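5.3 When the bag wins

The liner task was included in our evaluation as a breather. After the drawer and cable tasks, which fail in ways one can respect, we expected replacing a trash bag to fill out a table and give us something cheerful to report. It accounted for more safety stops than any other task in the Cemum suite.

Of the 67 stops logged during the study, 15 came from the liner task, and 12 of those share a cause. The arms take hold of a hanging black bag, the planner asks for a pull away from the wall, and the bag declines. Force at the wrist climbs, the policy reads the climb as a sign that it has a good grasp, and it pulls harder. Figure 6 gives the two views used throughout this section.
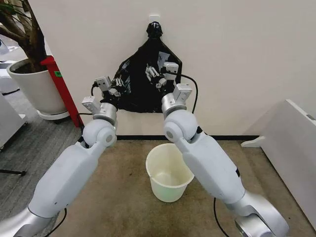
Figure 6(a). Both grippers on the hanging bag.

Why did the force limit not end the pull sooner? The limit was checked separately for each arm, so two arms pulling on the same plastic could each stay just under it while the total went well over.

We would like to say we found this by analysis. Skarphéðinn Lauritsen found it by plotting the two wrist signals on the same axes, a step the rest of us had put off because the plotting script was ugly. The left and right curves rise together, flatten together a hair below the limit, and stay there for as long as the controller is allowed to sulk. In the Proritz logging tool they had been shown on separate tabs, where each looked like the record of a well-behaved arm.

The remaining three stops are less tidy. In these the policy lost track of which black thing it was supposed to be handling. Our segmentation model was trained mostly on hard objects with edges, and it treats dark, soft material as one large region with opinions. A grasp target placed on one item could slide to another between updates — once it did so while the fingers were already closing, and the resulting swerve tripped the speed check.

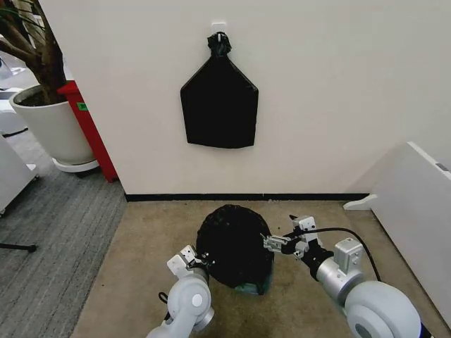

Figure 6(b). Dark items on the wall and on the floor, with the arms at the lower one.

A depth cutoff removed most of the sliding in replay, though it also removed the bottom of the bag whenever the torso leaned forward. We kept the cutoff and restricted the lean. Readers who find this unprincipled are invited to tune it themselves; the parameter is called lean_max, and it has already cost us most of November.

For the pulling fault we made two changes. The force check now runs on the sum of both wrists whenever the grippers are assigned to the same object, and a rising force without matching motion is treated as a jam. The second rule was borrowed from the Schnyder controller, whose authors had put it in a footnote, where we read it too late. With both changes the replayed pulls end early and without drama, but replay is a forgiving judge. The bag in a recording cannot pull back, and we make no claim yet about new trials on the arms themselves.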